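Home
Guides
Homness two-arm bench kit: setting up a small parts job

This guide covers the first real job most owners try with the Homness kit: one arm steadies a shallow part while the other works on it. It assumes both arms are bolted down and the control box has passed its start-up check. If not, go back to the assembly guide by Bożena Ostrowski.

What you need
The kit with both grippers fitted
A light-colored, matte work surface
The parts for your job
A hex key for the finger screws (in the Burusex spares pouch)

Step 1. Lay out the table
Put the parts where both grippers can reach them without crossing. Keep the one you are working on near the middle and square to you. Scuffs and marks on the table do not matter to the arms, but wipe the surface before you start. Leave a hand's width between parts if you can.

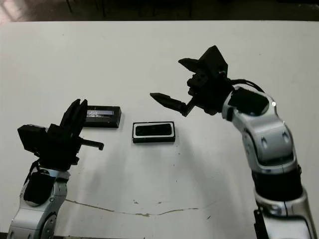 Both arms over the table, with the white-rimmed part between the grippers.

Step 2. Set the reach limits
Open the Limits page and enter 310 mm for each arm. The default is 798 mm, far more than a bench job needs. Save, then jog each arm out to its limit and back. If an arm stops short with code 969, its cable is too tight at the wrist. Give it more slack and clear the code.

Step 3. Set the speed
Start at 25 percent. Gholamreza Vahidi at our shop runs his faster, but he has had the kit since May and knows where it swings wide. Stay at the low setting until you have run the whole job several times.

Step 4. Line up the fingers
Switch to the wrist camera view. Bring the fingers nearly closed and stop them just short of the part. You want both tips in view along with the edge you plan to work on. Small details like a row of teeth or a narrow tab will look a little soft in this view. Go by the long straight edges when you set the angle, then turn the wrist until the fingers point where you want them.
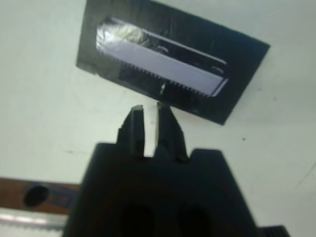
Step 5. Save the position
Press Hold, name the position, and press Save. Do this for each arm. Back both arms off, recall the positions one at a time, and check the wrist view again. If the tips come back to a different spot, tighten the finger screws and save again.

Price and support
The kit is sold through Reniretti with one year of phone support. Ask for Natália Sampaio if your question is about grippers.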